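Jacke ausbreiten und falten mit den Handgreifern — Anleitung für die Roboter-AG

Für alle, die am Freitag nicht da waren. Kurzfassung, bitte vorher lesen.

Was ihr braucht: beide Greifer aus der Quartey-Kiste, Akkus voll, Speicherkarte leer. Eine dicke Jacke mit Reißverschluss. Ein Bett geht besser als der Tisch — mehr Platz.

Schritt 1: Aufnahme starten, Greifer 2 Sekunden ruhig halten. Dann erst ran an den Stoff.
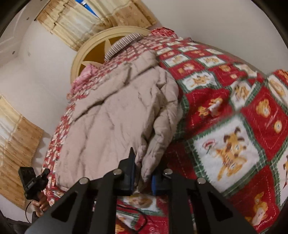

Schritt 2: Kante suchen. Nie mitten in den Stoff greifen, da rutscht alles weg. Rand nehmen und zumachen, so wie hier am beigen Stoff unten rechts. Falten zwischen den Backen sind ok. Kabel nicht einklemen!

Schritt 3: Langsam ziehen. Ärmel nacheinander raus, nicht beide auf einmal. Vorderseite nach oben.
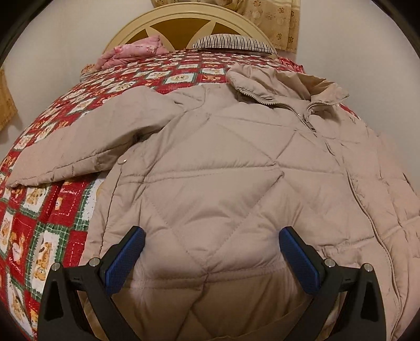
Kwabena Ansah

Schritt 4: Glatt ziehen. Backen flach ansetzen, nicht mit der Spitze bohren. Kragen kommt zum Schluss. Wer am Reißverschluss hängen bleibt — öffnen, neu ansetzen, Aufnahme weiterlaufen lassen. Fehlversuche behalten wir auch.

Schritt 5: Ausrichten. Ärmel zur Seite, Reißverschluss möglichst gerade nach unten.

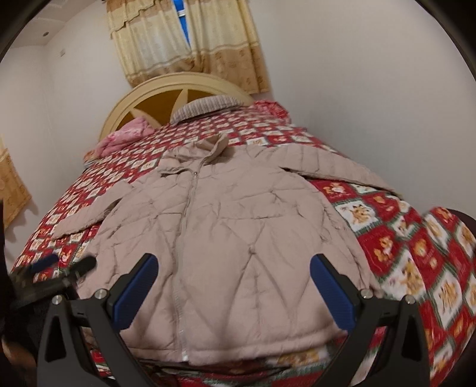 Abb. 3: Jacke ausgebreitet, Ärmel seitlich, Reißverschluss in der Mitte

Schritt 6: Falten. Erst die Ärmel rein, dann vom Saum her hoch. Stopp drücken, Karte raus, Ordner »Zaten« auf dem AG-Rechner. Dateiname = Kürzel plus laufende Nummer, letzte war 107. Also bei 108 weitermachen, und bite nichts überschreiben.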